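Section 4: Comparing two grippers on the twin-arm bench
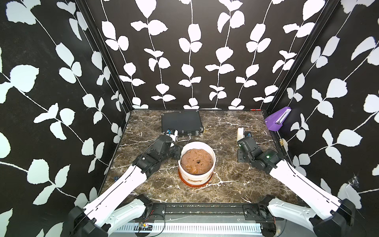 The maker's sheet for the Jatine jaws says they will hold "any common workshop item". Treat that as a claim to be tested. The same goes for the Dantas jaws, whose sheet is shorter but no more modest. This section sets out how we compare the two at Rarnell, and it assumes you have finished Section 3 and that both arms return to their rest position without complaint.

4.1 Before you start

You will need both sets of jaws, the hex keys from the arm kit, the Proton controller with its own power lead, a set of test objects and a notebook. Paper is better than the controller's log, for reasons given in 4.4.

Choose objects that are awkward in different ways. A brush with a thin handle, a hard case with a carrying handle and a tub of something lumpy will tell you more than a tray of foam cubes. Foam cubes flatter every gripper ever sold.

CAUTION: Switch off at the controller and pull the plug before you touch the jaws. The stop button holds the motors but does not cut the supply.

4.2 Fitting the jaws

1. Move both arms to rest and switch off.

2. Undo the two screws at the wrist and slide the old jaws forward. Do not twist them. The cable is still attached.

3. Unplug the cable at the wrist end.

4. Fit the new jaws and do the screws up finger tight, then a quarter turn more. The sheet gives a tighter setting. Asuka Murakami followed it in April and stripped two threads.

5. Plug the cable back in and lay it along the upper link. Leave enough slack for the wrist to turn fully both ways.

6. Switch on and open and close the jaws 3 times with nothing between them. If they stop short, go back to step 5 and check for a pinched cable.

Note: Fit the same jaws to both arms for each round. One type on each arm looks like a quick way to compare them, but the left and right arms do not pull equally, and you will end up measuring the arms.

4.3 Running the comparison

1. Put one test object within reach of both arms and mark its position on the table with tape.

2. Set the grip force to 80 on the controller. The number has no unit, whatever the menu suggests. Use it only to keep the rounds alike.

3. Pick up the object with the left arm, hold it clear of the table for a slow count of ten, and put it down on the tape.

4. Write down "held", "slipped" or "missed". Do not write "nearly".

5. Repeat with the right arm, then change the object.

6. When every object has been tried, change both sets of jaws and start again from step 1.

CAUTION: Keep hands and sleeves out of the enclosure while either arm is live. They share the middle of the table and neither one knows where the other is.

4.4 Reading the results

The controller gives each grip a "confidence" score out of 1,000. We have seen it award high marks to jaws closed on thin air. Ignore it until somebody can explain how it is worked out. Isauro Ventura has asked the supplier and is still waiting.

Be wary too of the claimed life of 3,000 cycles for the rubber tips. We have not run a set that long and cannot say whether it is true. Look at the tips after each round and change them if they have gone shiny.

If one type wins by a single pick, run the whole thing again before you order any. Send finished sheets to Simin Bakhtiari, including the bad ones.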